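### 3.2 Construction of the hand-held grippers

The two grippers were built in the Skarnville shared workshop, on evenings when the large bench was free. We started in June with the plans of the Trunska gripper and changed them in two places. The jaw fingers were made longer, and the inner pads were replaced by a softer black rubber. Each gripper carries a white cube with printed black square patterns, from which its position is calculated. Lurdes Sampaio prepared the patterns, and Fadi Tannous wrote the program that reads them.

The first version of the cube was glued directly to the handle. This was a mistake — after a small fall the cube turned a little, and all recordings made after it had to be thrown away. In the present version the cube is fixed by two screws, and a paper template is used to check its angle before every session.
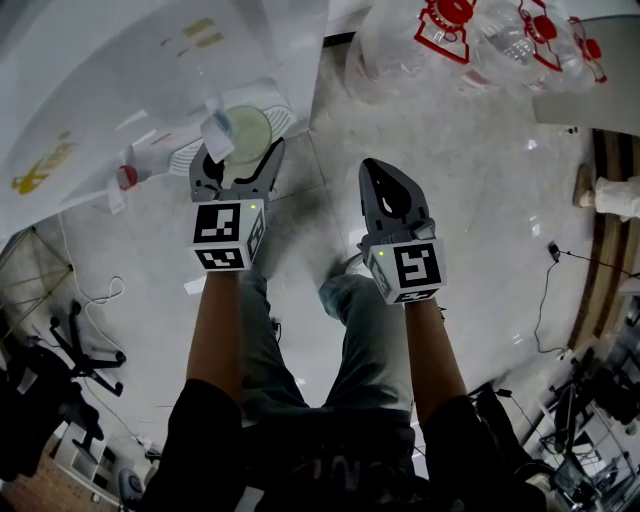 **Figure 4.** The pair of hand-held grippers in use beside the work table. The left jaws are slightly open, the right jaws are closed.

The closing force of the jaws was adjusted by hand. With the strong spring the user became tired quickly, and with the weak one thin dishes slipped out of the pads. We chose a spring between them and tested it on light objects of the kind which are found on our table. Of 84 trials, 73 ended with the object held until the end of the movement. Most of the failed trials were with flat objects, for which the fingers must come almost parallel to the table.

The parts for one gripper weigh around 500 g together. Leonie Fairweather, who has smaller hands than the other users, asked for a narrower handle, and this has been made for the left gripper only.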